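Home Projects Files Notes About Contact

Fornham Sorting Set - README
Updated in March by Morfudd Hughes

We use cookies to remember your settings. Accept or Manage

WHAT THIS IS

A record of small toys being put into bins, taken out of bins, and put into other bins. If you have ever shared a house with a toddler you own a larger version of this already, and yours is stickier.

WHAT'S IN IT

56 short sessions and 40 longer ones. Each session has a folder, a notes file and a list of what started where. The notes vary. Some are thorough, some say "fine".

THE TABLE

Brown paper, marked into squares with dark blue tape. The squares have no official names. We tried letters, then Frandsen's numbering, and went back to "near the corner". Both schemes survive in the older notes, and the file grid_names.txt does its best to translate.

THE BINS

Open, blue, plastic. In the notes "front" is the bin on the near side of the table and "back" is the one behind it. The toys come from the Mondesard mixed bag - blocks, bits of see-through green, something orange that has been logged under four names. 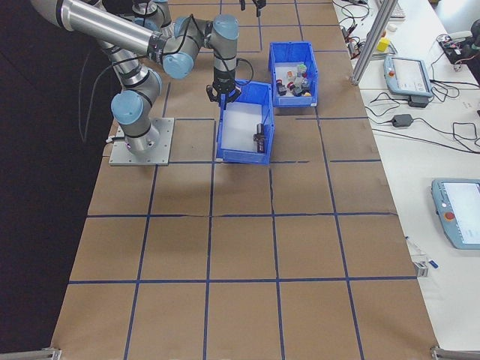 Vilhjálmur Thoroddsen wrote in to ask why a bin holding one lonely piece counts as "in use" while an empty one gets no entry at all, and whether we'd mind picking a rule. He also wants the orange thing given one name and would settle for "orange thing".

We have picked a rule. From version 46 of the notes (yes, we number every save) a bin is listed whether or not it has anything in it. Older entries stay as they were. The orange thing is now "orange thing".

KNOWN PROBLEMS

- Colours are by eye. One person's red is another's reddish-brown.
- Pieces that fell on the floor are marked "floor", then usually forgotten.
- The Sindach folder has the same session in it twice.

USE

Free for teaching and tinkering. Please credit the Fornham set and send corrections to Morfudd, one per message.

Get our newsletter. Enter your email to subscribe.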